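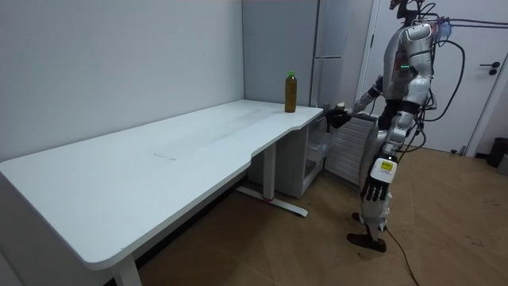 A long white L-shaped desk

The L-shaped desk is a desk with two work surfaces joined at a right angle, so that the person using it can turn from one to the other without getting up. It is one of the most useful shapes ever given to office furniture, and it turns up everywhere from spare bedrooms to town halls.

Naming and parts

The longer side is usually called the main run and the shorter side the return. A desk is left-handed or right-handed according to which side the return is on when the user is seated, although some makers go by the view from the front, a lovely source of muddled orders! Reversible models can be built either way round.

History

Desks with a side wing became common in offices with the spread of the typewriter, which needed a lower, sturdier surface than one used for handwriting. The wing kept the machine within easy reach and left the main top free for papers. When computers arrived, deep screens fitted neatly into the inside corner, and the shape had a second life.

The Plavside workshop in Umel made one of the best-loved versions, the Dradudico. Its designer, Bernice Opoku, gave it a curved inner corner and a return that could be unbolted with 2 keys and moved to the other side. The first batch of 39 went to the public library at Wumbei, where several are still in daily use. More than 200 were made in all, in 5 finishes, and the pale ash is a real beauty.

Use and layout

Most L-shaped desks are pushed into a corner, which saves floor space but leaves the user facing a wall. Turned outwards, the return makes a friendly sort of counter for visitors – a layout still popular in reception areas. The inside corner is the deepest part of the top and the hardest to reach across, so lamps and trays tend to gather there. Cable holes are often cut at the same point.

Related forms

Adding another return makes a U-shaped desk. A corner desk has a single top, cut to fit the angle of the walls.

See also: Bureau, Pedestal desk, Standing desk, Writing table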